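¿Por qué el oso panda es blanco y negro?

Un cuento de ciencia para leer despacito, de la revista infantil Mustora

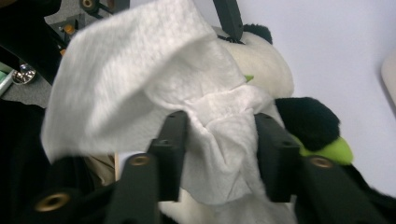 Un abrigo de dos colores

¿Te has fijado alguna vez en el traje del panda? Tiene las orejas negras, las patas negras y dos manchas negras en los ojos, como si llevara gafas de sol. ¡Y todo lo demás es blanco! Durante mucho tiempo los científicos se rascaron la cabeza pensando para qué le serviría un abrigo así (y algunos todavía se la rascan un poquito).

Una de las ideas que más les gusta es que el panda se viste para esconderse. En las montañas de China donde vive hay nieve en invierno, y allí lo blanco ayuda a disimular la barriga y el lomo. Pero también hay bosques con mucha sombra, y entonces son las patas negras las que se confunden con los troncos oscuros.

¿Y las manchas de los ojos?

Cada panda las tiene un poco distintas, así que quizá le ayuden a reconocer a sus vecinos, igual que tú reconoces a tus amigos por la cara.

Y cuando nace, ¿también es así?

¡Qué va! El bebé panda nace rosadito, con una pelusa blanca muy fina, y es tan pequeño que pesa más o menos lo mismo que una manzana. Las manchas negras le van saliendo poco a poco en las primeras semanas, mientras duerme calentito junto a su mamá.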